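Ticket 1307: Teleop-Aufnahme verliert Greiferöffnung, Wiedergabe greift daneben
Projekt: Girkwood / Demonstrationen
Gemeldet von: Anneli Rissanen
Bearbeitung: Hilkka Huttunen
Priorität: hoch (von der Melderin gesetzt), mittel (von der Bearbeiterin gesetzt), hoch (von der Melderin gesetzt)
Status: gelöst, mit Rest
Eröffnet: 24. März 2024

Beschreibung

Beim Vorführen per Fernsteuerung schließt der Greifer, wann ich will. Bei der Wiedergabe derselben Aufnahme schließt er, wann er will. Der Arm fährt die Bahn sauber ab, kommt an der richtigen Stelle über dem Stoffbeutel an, verharrt dort in stiller Andacht und macht die Finger erst zu, wenn er schon wieder auf dem Rückweg ist. Der Beutel bleibt liegen. Im Protokoll steht "episode complete, success".

Erwartet: Greifer schließt am tiefsten Punkt der Bahn, so wie vorgeführt.
Tatsächlich: siehe oben.

Reproduzierbar: ja, leider. Tritt auf, wenn ich über das Handgerät steuere. Beim Führen von Hand (Arm nachgiebig geschaltet, ich ziehe ihn selbst zum Beutel) ist alles in Ordnung. Der Aufnahmedienst ist die aktuelle Fassung von Brurnero, an den Einstellungen habe ich nichts geändert. Ich weiß, dass das alle schreiben.

Kommentar Huttunen

Danke. Drei Rückfragen, bevor ich mich mit dem Handgerät anlege:

Wird der Greifer über den Trigger oder über die Daumentaste geschlossen?
Läuft die Aufnahme auf demselben Rechner wie die Armsteuerung?
Was zeigt die Zeitspalte für den Greifer in der Rohdatei, bitte einmal die ersten Zeilen hineinkopieren.

Kommentar Rissanen

Trigger. Zwei Rechner, die Armsteuerung steht unter dem Tisch, die Aufnahme läuft auf dem Laptop. Rohdatei:

arm_state t=0.000 recv=0.004
grip_cmd t=0.000 recv=0.611
arm_state t=0.020 recv=0.023
arm_state t=0.040 recv=0.044
grip_cmd t=0.050 recv=0.662
arm_state t=0.060 recv=0.063

Mir fällt auf, dass der Greifer in einer anderen Zeitzone lebt.

Kommentar Huttunen

Gut beobachtet. Der Greiferbefehl wird mit rund sechs Zehntelsekunden Verspätung empfangen, und der Export sortiert offenbar nach recv statt nach t. Damit ist erklärt, warum die Wiedergabe zu spät zugreift. Offen ist noch, woher die Verspätung kommt und weshalb du live nichts davon merkst.

Zum zweiten Teil habe ich eine Vermutung: Der Befehl vom Trigger geht direkt an die Armsteuerung und nur eine Kopie davon an den Laptop. Du siehst also den Greifer rechtzeitig reagieren, die Aufnahme erfährt davon auf dem Postweg. Beim Führen von Hand gibt es diese Kopie gar nicht, da wird die Fingerstellung aus arm_state gelesen.

Bitte probieren: im Export sort_key von recv auf t stellen, dieselbe Aufnahme noch einmal exportieren, nichts neu aufnehmen.

Kommentar Rissanen

Gemacht. Besser, aber jetzt schließt er zu früh. Er kneift knapp über dem Beutel in die Luft und trägt das Ergebnis vorsichtig in die Kiste. Auch das ist laut Protokoll ein Erfolg. Ich beneide ihn um seine Maßstäbe.

Kommentar Huttunen

Das Protokoll meldet Erfolg, sobald die Bahn zu Ende gefahren ist. Ob etwas zwischen den Fingern war, fragt es nicht. Dafür gibt es ein eigenes Ticket, es ist älter als ich in diesem Projekt.

Zum Zu-früh: t am Greifer ist der Zeitpunkt, zu dem du den Trigger drückst. Die Finger brauchen danach noch ihre Zeit. Beim Vorführen gleichst du das aus, ohne es zu merken, du drückst schon im Absenken. Die Wiedergabe fährt die Bahn aber nach den gemessenen Armpositionen, und die hängen dem Sollwert ihrerseits etwas hinterher. Beides zusammen verschiebt den Griff.

Neuer Versuch: im Export grip_source auf measured umstellen. Dann nimmt er die gemessene Fingeröffnung und vergisst den Trigger.

Kommentar Rissanen

"grip_source: measured not available for device class handheld".

Kommentar Huttunen

Natürlich nicht. Moment.

Kommentar Huttunen

Die Sperre stammt aus der Zeit, als das Handgerät nur einen Sauggreifer bedienen durfte, und der hat keine Öffnung, die man messen könnte. Für Finger ist sie Unsinn. In der Gerätedatei (handheld.conf, Abschnitt gripper) die Zeile has_aperture auf true setzen und den Aufnahmedienst neu starten. Den Dienst, nicht den Laptop. Und bitte auch nicht die Armsteuerung, die will danach wieder referenziert werden, und dann hängt der Arm eine Viertelstunde in der Ausgangslage und schmollt.

Kommentar Rissanen

Ich habe die Armsteuerung neu gestartet.

Zu meiner Verteidigung: Beide Dienste heißen "recorder-core", nur der eine mit Bindestrich und der andere mit Unterstrich. Er schmollt jetzt.

Kommentar Huttunen

Die Namen sind von mir. Ich ziehe die Bemerkung zurück und benenne den einen um, sobald ich weiß, wer sich alles darauf verlässt.

Kommentar Rissanen

Wieder da. has_aperture steht auf true, der richtige Dienst ist neu gestartet, grip_source measured wird angenommen. Alte Aufnahmen lassen sich damit nicht exportieren, die Spalte fehlt ihnen. Neue Vorführung gemacht, einmal über das Handgerät, einmal von Hand, gleicher Beutel, gleiche Kiste.

Ergebnis von Hand: wie immer gut.
Ergebnis Handgerät: greift! Hebt an, fährt zur Kiste, lässt los. Ich habe geklatscht, es war sonst niemand da.

Dann noch einmal wiedergegeben, und beim zweiten Mal ging er am Beutel seitlich vorbei. Nicht zeitlich daneben, räumlich. Das hatten wir noch nicht, ich gratuliere uns.

Kommentar Huttunen

Hat sich zwischen den beiden Wiedergaben etwas bewegt? Basis, Tisch, Beutel, du?

Kommentar Rissanen

Der Beutel lag nach der ersten Runde in der Kiste. Ich habe ihn zurückgelegt. Nach Augenmaß.

Kommentar Huttunen

Dann ist der Roboter unschuldig. Eine reine Wiedergabe schaut nicht hin, sie fährt dorthin, wo der Beutel bei der Vorführung lag. Wenn er auf die Lage reagieren soll, muss das gelernte Modell ran, und das braucht Vorführungen mit verschiedenen Lagen. Für diesen Test bitte Klebeband als Anschlag auf die Unterlage.

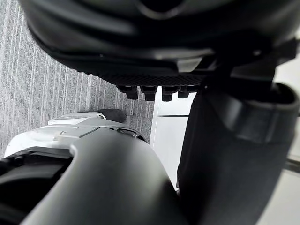 Mit Anschlag also noch einmal, und zwar bitte in dieser Reihenfolge: Arm in Ausgangslage, Beutel an das Band, Wiedergabe starten, Hände weg vom Handgerät. Der letzte Punkt ist ernst gemeint. Solange der Totmannschalter gedrückt ist, mischt der Dienst deine Eingaben mit denen der Aufnahme, und wer beim Zuschauen mitfiebert, lenkt mit.

Kommentar Rissanen

Ich fiebere grundsätzlich mit. Handgerät liegt jetzt im Regal.

Mit Anschlag: greift bei jeder Wiedergabe, auch nach einem Neustart des (richtigen) Dienstes. Zeitlich passt es auch, die Finger schließen am tiefsten Punkt.

Bleibt die Frage, was mit den alten Aufnahmen geschieht. Die Leute von Honkanen haben uns für Girkwood einen ganzen Satz Handgerät-Vorführungen geliefert, alle ohne gemessene Öffnung. Die möchte ich ungern noch einmal bestellen. Sie haben beim ersten Mal schon gefragt, ob der Roboter das nicht irgendwann selbst könne.

Kommentar Huttunen

Die lassen sich retten, wenn auch unschön. Ich habe ein Skript, das die Fingeröffnung aus dem Triggerverlauf schätzt: sort_key auf t, dann eine feste Verzögerung, dann eine Rampe für das Schließen. Die Verzögerung habe ich aus deinen neuen Aufnahmen bestimmt, da sind Trigger und gemessene Öffnung beide enthalten. Für weiche Gegenstände reicht das. Bei harten Teilen stimmt die Rampe am Ende nicht, weil die Finger früher anstehen, als das Skript glaubt.

Das Skript liegt im Werkzeugordner unter repair_grip. Es schreibt in eine Kopie. Die Originale fasst es nicht an, das habe ich nach dem Vorfall bei Dikdale so eingebaut.

Kommentar Rissanen

Welcher Vorfall bei Dikdale?

Kommentar Huttunen

Genau.

Zur Ursache der Verspätung, damit sie hier steht: Die Kopie des Greiferbefehls lief durch einen Puffer, der erst ab einer Füllung von 4.000 Byte abschickt oder wenn ihm die Zeit zu lang wird. Armzustände sind groß und füllen ihren eigenen Puffer ständig. Ein Greiferbefehl besteht aus wenigen Byte und wartet dort auf Gesellschaft. Ich habe das Puffern für diesen Kanal abgeschaltet, die Änderung kommt mit dem nächsten Stand von Brurnero. Bis dahin in der recorder.conf flush_small auf always.

Kommentar Rissanen

Gesetzt. recv und t liegen jetzt beim Greifer so nah beieinander wie beim Arm. Honkanen-Aufnahmen laufen gerade durch repair_grip, die mit dem Beutel sehen vernünftig aus. Die mit den Metalldosen habe ich beiseitegelegt.

Lösung (für die Suche)

Symptom: Greifer schließt bei Wiedergabe zu spät oder zu früh, live unauffällig, nur bei Handgerät.
In handheld.conf, Abschnitt gripper: has_aperture true.
In recorder.conf: flush_small always.
Im Export: sort_key t, grip_source measured.
Aufnahmedienst neu starten. Das ist der mit dem Unterstrich.
Aufnahmen ohne gemessene Öffnung: repair_grip, nur für weiche Gegenstände.

Offen

Umbenennung der beiden Dienste: Huttunen, bis Mai.
Metalldosen neu vorführen, von Hand: Rissanen.
Erfolgsmeldung ohne Griffprüfung: siehe das alte Ticket, dort bitte nicht mehr "+1" kommentieren, es lädt sonst nicht mehr.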